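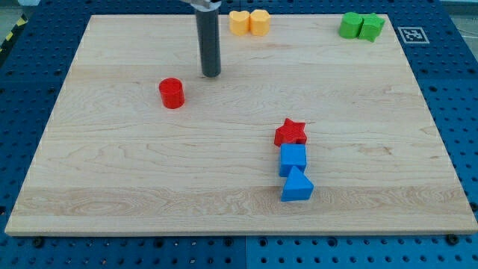
Kurngate has revised its moisture rules for solid-wood countertops after a review of warranty claims in the county's rental housing stock. The new specification, which takes effect in December, covers any top glued up from solid strips and installed within reach of a sink or dishwasher. Light-colored boards with wavy tan and cream figure and faint straight seams between the strips are within its scope, as are darker species and end-grain blocks. Veneered and laminate tops are excluded.

The review examined 1,725 kitchens fitted under the housing authority's replacement program. Of these, 1,191 had solid-wood tops. Claims for cupping, open joints or black staining were filed on 46 of them, and most of the damage was found within a hand's width of the sink cutout.

"The surface finish was generally in good order," said Melahat Taşdemir, who led the review. "The underside was bare wood in nearly every failed top. Water vapor from the dishwasher went straight in from below."

Under the revised text, the underside and all cut edges must receive the same number of finish coats as the face. Moisture content must be measured at delivery and again before fastening, and both readings must be entered on the installation sheet. A top that reads above 9 percent on either occasion is to be stacked on spacers indoors and tested again before any cutting is done.

Fastening requirements have also changed. Fixed screws are now permitted only along the front rail. At the back and sides, installers must use slotted brackets or oversized holes with washers, so that the top can move across its width as humidity changes. Silicone sealant remains acceptable at the wall joint — construction adhesive does not.

Hemwood, which supplies most of the tops used in the program, said it would begin shipping boards sealed on all six sides. Reinaldo Cavalcanti, the company's production manager, said the change adds one day to the finishing schedule and that prices will hold through the current contract.

Installers were less settled on the matter of site readings. Gönül Erdem, a kitchen fitter in the Vulusside district, said pin meters leave visible marks and pinless meters give different results depending on species settings. The specification allows either type, provided pin readings are taken on the underside.

Tops already in place do not have to be removed. Tenants who notice a raised joint or dark staining near the sink can request an inspection through the Kurngate maintenance desk, which opens at 8 a.m.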